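Home | Diary | Walks | Recipes | Links | Contact

Print this page | E-mail this page

November, the second week in Brasadgate

Up at six. The boiler was making its knocking noise again, so I turned it down and had coffee in my coat. I finished the Stoyanova chapters last night and want to get the translation notes typed before I forget what my own handwriting says. Page 46 is still a problem. There is a word for the skin on boiled milk that we don't have, and I've gone back and forth on it for two days.

I walked before starting work. I did the long way, out past the houses and back by the bakery, and thought about milk.
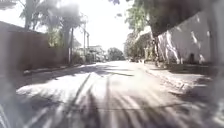
Tree shadows on the road, long wall to the left.

Hala Rawashdeh called at ten. She has read the first 100 pages and likes them, apart from the grandmother, who she says sounds like a lawyer. I think she's right. I made the grandmother too correct. In the original she drops the ends of her sentences and never finishes a complaint. I spent until lunch taking words out of her mouth and she is already better company. Lunch was lentils and the end of the bread.
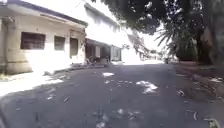 The hardest part of the book is still the village in chapter five. Stoyanova gives it two lines and expects you to know the rest. I keep needing a real place to hold in my head, and the lane with the low cream building will do for now, with its dark windows and the big tree hanging over the other side. I put the schoolteacher in there. She has the narrower window and keeps her radio behind it.

Mail came at two. A bill from Stellel, which I paid, and a letter from Pusine asking if they can have the full text by spring. I wrote back yes. I have 62 pages left and no good reason to say no.
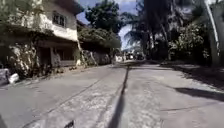
Chapter six is the brothers, who share a house and don't speak for 26 years. I had it too dramatic in the first draft. The dark crack running down the middle of the street gave me a plainer way into it - two halves side by side, going the same direction. I cut the shouting on the stairs and let them just pass the salt.

Soup for supper. Still no word for the milk skin. Bed at eleven, boiler quiet.

Contact | Copyright, all pages | Back to top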